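4.2 Demonstration session at the Staston hall

The second data source is the open demonstration held on Jun 23, 2021, in the main hall at Staston. Visitors were allowed to watch, ask questions, and handle the tools under supervision. We used the same hand-held grippers as in the laboratory sessions (Section 4.1), with no change to the fingers, the onboard camera, or the recording rate. The only difference in procedure was that operators worked in an open hall during visiting hours, with people moving in the background and mixed ceiling lighting.

Filipa Garcia and Unnur Nørgaard ran the session on the floor. Each visitor received a short spoken briefing and then completed 2 practice trials, which were discarded. The task set was reduced to 5 tabletop tasks, all of them pick-and-place with small rigid objects. Tasks involving liquids or cloth were left out at the request of the venue. Visitors who wanted to continue after the first round were allowed to do so, and their later trials carry a separate tag in the log.

In total 405 trials were recorded. A trial was kept if the tool pose could be tracked from start to end and if the object was in view when the fingers closed. Trials interrupted by conversation were kept as long as both conditions held - we did not want to remove the very behavior that sets this session apart from the laboratory. Labels were assigned by one of the authors and checked by a second on a random subset of 100 trials. Disagreements were mostly about the moment of release and were settled by taking the later time.

Two practical points affected the data. First, visitors tended to hold the gripper higher and tilt it more than trained operators, so the onboard view often takes in the ceiling and upper level of the hall as well as the work surface. Second, the pose tracker relies on fixed features of the building, and people walking past the table hid some of them for short periods. Both effects are visible in the raw trajectories as small jumps, which the Flanent filter removes in most cases. Where it did not, the trial was dropped.

Figure 3 gives a view from the gripper during the session. The tool is angled upward, with a small red block just past the notch and a glass tray on the dark tabletop. People are present both near the tool and at a bench farther back, and the mezzanine railing and ceiling lights provide strong straight edges and bright points. Faces are blurred in all released material. 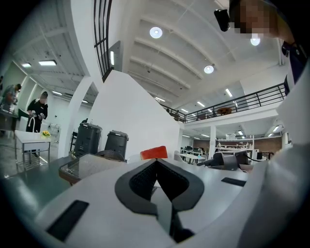

Figure 3. View from the hand-held gripper at the demonstration session, with the hall and mezzanine in the background.

4.3 Comparison with laboratory recordings

The demonstration trials were processed with the same pipeline and settings as the laboratory set. No retuning was done between the two. We report results for the two sources separately - pooling them would hide the effect of the moving background on pose tracking.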